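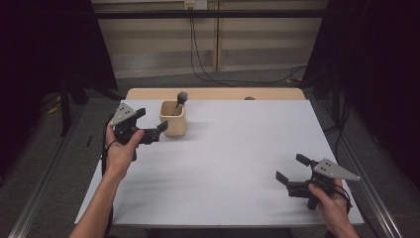

Looking after the hand-held grippers at Rultberg

If you've been up to the Rultberg workshop lately you'll know that the table with the grippers has become everyone's favourite corner, and for good reason! Marietjie Khumalo has spent the past few weeks getting the whole station into proper working order, and we asked her to share her routine so the rest of us can keep it that way.

The grippers are worked by hand, one in each fist, and every session starts with small everyday jobs such as lifting a makeup brush out of a square ceramic cup. It sounds simple until you try it with two black fingers in place of your own (the brush handle leans, the cup wants to come with it, and your wrists learn something new). People get the knack surprisingly quickly, though, and we love watching it happen.

Most of Marietjie's care goes into the grey triangular plates on top. The black dots on them are what the tracking follows, so please don't touch the faces with your fingers. Wipe them with a dry cloth before you start, check that the plate doesn't rock when you press a corner, and if it does, nip up the screws underneath by hand. Last month one plate had worked itself slightly loose and we lost 66 recordings before anyone noticed. Marietjie found it in two minutes!

Next, the fingers. Open and close each gripper slowly a few times and feel for any grittiness. They should move evenly and meet at the tips. If one side drags, clean the pivot with a cotton bud and try again – no oil, please, as it collects dust and ends up on the tabletop. Worn finger pads go in the tray marked Mahlangu, and new ones are in the drawer below.

Look at the cable too. It should hang freely with no tight bends near the grip, and you should be able to reach right across the table without feeling it pull. Put the strap round your wrist before picking anything up.

Once all that's done, run the Meka check from the menu. A score of 91 or better means you can carry on. Anything lower and it's back to the plates, which are nearly always the culprit.

Marietjie is writing up the full routine for the Pesero group, who hope to have their own table going by August. If you'd like to help her test it, leave your name on the sheet by the workshop door. Beginners are very welcome.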